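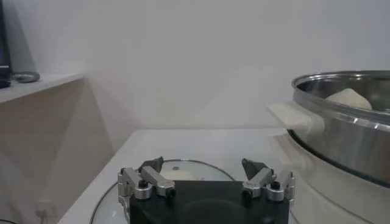

1/ Neltelitz have a new label printer out, the Skasum, and my feed is full of people telling me it will "end the pain of shipping labels". I've had one on loan since May. The pain is still with us.

2/ The headline claim is no ink, ever. Well, yes. It's direct thermal. So is every cheap label printer sold to small shops, and so is the receipt in your coat pocket that's gone blank. Calling that a feature is a bit rich.

3/ Speed. The box says 30 labels a minute. I got 20 over USB, plain address labels, nothing fancy. Put a barcode and a small logo on and it pauses before each one to have a think.

4/ Over wifi I gave up timing it. It drops off the network when it goes to sleep and comes back when it feels like it. Support's answer was to turn sleep off. The box has a green leaf on it and a line about low standby power. Pick one.

5/ Now the rolls. The Skasum wants Neltelitz rolls with a chip in the core. They say the chip is there so the printer "knows the label size". My old Retamal works out the label size by looking for the gap between labels, like they all have for years. 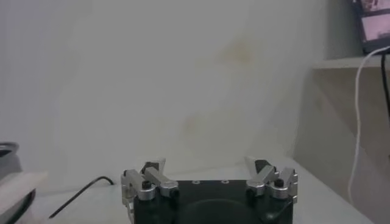

and it does that with any roll I put in it, including the nasty ones from the market. So forgive me if I think the chip is there to sell rolls.

6/ Someone will reply that the chipped rolls are better quality. Maybe! I left a strip of each on the windowsill and they both went the same shade of grey. Not a lab test, I know. Neltelitz haven't shown me a lab test either.

7/ Warranty is 2 years, which sounds decent until you find the print head counts as a "consumable". The print head is the bit that wears out. What's left to cover, the lid?

8/ Things I did like: it's quiet, the tear bar is sharp and cuts straight, and loading a roll is easy. The driver installed first time on both my machines, and I wasn't expecting that.

9/ Wuvport are doing it with 2 free rolls at the moment. Before you jump, look up what the third one costs and how many you get through in a month. Then look at what plain rolls cost.

10/ If they put out a firmware update that lets it take any roll, I'll look again. I've asked. They said they'd "pass it on to the team". Mine goes back in its box tonight and the Retamal goes back on the shelf by the scales.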